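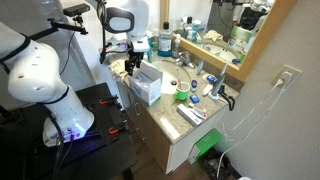
Bathroom counter, sink side, with the mouthwash and soap along the back

Keeping a granite bathroom counter clear (and clean behind the bottles?)

Posted by Rind

Hi all! I've finally decided to get serious about my bathroom vanity and I'd love some ideas. The top is speckled granite, beige and gray, with a white oval sink set into it and a chrome faucet. I really love this counter! The speckles hide a lot, though, and I suspect I've been getting away with murder. Every time I pick up the mouthwash there's a sticky ring under it that I never saw coming.

Right now the big mouthwash and the soap pump stand at the back under the mirror, and the small bottles have all drifted into the back corner. There's a cardboard box on the left side too, and a white cloth I use for wiping down. The vanity is 51 inches wide, so it's not as if I'm short of space, but I'd like most of it open so I can wipe the whole thing in one go before bed.

Two things I'm wondering. Is a tray worth it, or does gunk just collect under the tray? And what do you all clean granite with? I was using vinegar and water until my sister saw me do it and just about took the bottle out of my hand. The mirror has a light wood frame that comes down almost to the backsplash, so whatever I spray tends to end up on that as well.

Posted by Urkham

Oh, I love this kind of project! Your sister is right about the vinegar. It's an acid and it can wear down the sealer, and some granites have other minerals mixed in that will go dull. Warm water with a couple of drops of dish soap does the job for every day. Wipe, then go over it again with plain water, then dry it. The drying matters more than you'd think on a speckled top, because soap film makes it look cloudy and you end up blaming the stone.

Spray the cloth and keep the bottle away from the mirror. That takes care of your wood frame too. If water has been sitting along the bottom edge of it, run a dry cotton swab down there and see what comes up. Mine was a horror show.

On trays, yes, get one! I've had one for 2 years and it changed my mornings. Get one with little feet so air gets under it, and pick it up when you wipe. The soap and the small bottles can live on there together and you lift the whole gang with one hand. I'd put the mouthwash in the cabinet. A full bottle is heavy and makes the tray a pain to move, and then you stop moving it, and then you've got your sticky rings back.

To see if the sealer is still good, put a spoonful of water on the granite and leave it for about 25 minutes. If there's a dark spot when you wipe it up, it's time to reseal. Do one spot near the faucet and one out at the far end, they can be quite different. Have fun with it, it's such a satisfying job!

Posted by Clelteck

no tray here, just fewer bottles. I pulled everything out of my corner and had 11, and half were hotel shampoos. tossed the old ones, put the rest in a drawer. looks amazing

Posted by Kokavport

Agree with Urkham about the feet on the tray. One thing to add: I'd move the box off the counter if it's staying long term. Cardboard soaks up splashes and goes soft at the bottom, and printed ones can leave color on the stone if they get really wet. A small lidded bin does the same job and you can rinse it out.

For stuck-on mouthwash rings, lay a warm damp cloth over them for a few minutes and they'll slide right off, no scrubbing. And please come back and tell us how the water test went, I'm curious now!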